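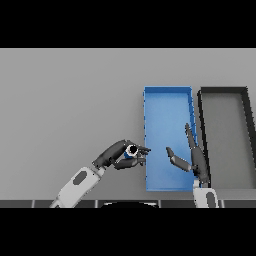 Evaluation Kits / Dexterous Hands

Sikside Two-Hand Comparison Kit, simulation edition

The Sikside kit is made for teams who want to compare robot hands before they buy one. It is a software package with a ready bimanual cell: two arms, a gray work surface, open bins, and a set of small parts. You load the hand model you are considering, run the same tasks as with your present gripper, and read both results in one report.

In the view at the top of this page the left hand has its fingers closed around a small cylindrical part near the edge of the blue bin, and the right hand is open. Both are multi-finger models on white arms. The view is from the standard head position, and the same position is used in all sort and handover tasks, so that recordings from different hands can be placed next to each other.

What is delivered

– Simulation cell with two arms and interchangeable end effectors
– Hand models: five-finger, three-finger, and parallel jaw
– Task set with 19 tasks (pick, place, sort, handover, regrasp)
– Part library with 130 parts, most of them cylinders, caps, and small boxes
– Report tool, output as table or as spreadsheet file
– Printed quick guide and one license key

Why compare hands in simulation first

A hand that looks good in the catalog can be a poor choice for your parts. We see this mostly with short cylinders. A parallel jaw holds them well from the side, but when the part stands close to a bin wall the jaw body often touches the wall first. A multi-finger hand can approach at a flatter angle, but it needs more time for closing and it has more joints to tune. The kit does not tell you which is better. It gives you the numbers for your own parts, and you decide.

Please note that contact with soft or oily parts is modeled in a simple way. For such parts we recommend a test on real hardware before ordering.

How a comparison is run

Each task is repeated 50 times for each hand, with the start position of the part changed a little every time. The random seed is stored, so the second hand gets exactly the same start positions as the first. The report lists successful grasps, drops, wall contacts, and cycle time. Failed attempts are saved as short recordings. It is worth looking at them, because the table alone does not show whether the fingers slipped or the planner chose a bad approach.

For two-hand tasks the report has one more column, the waiting time of the second hand. In our own tests this was the value which differed most between controllers. With the Priturent controller profile the free hand is moved into position during the first grasp; with the basic profile it starts after the grasp is confirmed. Both profiles are included and can be changed in the settings file.

Technical data

Control modes: joint position, Cartesian position, teleoperation input
Maximum control rate: 500 Hz
Cameras: one head view, two optional wrist views
Bin geometry: open rectangular, size and color can be edited
Import of own parts: STL, OBJ
Import of own hands: URDF
License: one workstation, no time limit

Experience from a user

"We had a discussion in our team for many weeks, three fingers or five fingers. After we imported our own caps in the kit, it was clear that the three-finger hand is enough for sorting, but for the handover it loses the cap too often. We ordered one of each." – Meenakshi Nambiar, Shenoy packaging lab

Frequent remarks

My imported hand is shaking when it closes. In most cases the joint damping is missing in the URDF file. Set a small value for each finger joint and start again.

The fingers go through the bin wall. Check that the collision meshes are loaded and not only the visual meshes. The viewer can show both, press C to switch.

Can I use only one arm? Yes. The handover tasks are then skipped and marked as such in the report.

Ordering

Order code HM-SK2. The kit is sold by Hanumow directly. The license key comes by e-mail and the quick guide by post. Universities can ask for the teaching license, which covers one computer room. A version with real hands for a loan period is planned for November.

For questions about import of your hand model please write to Bhavana Raju in application support. Please attach the URDF file and the name of your controller.

Page last changed: September 27, 2021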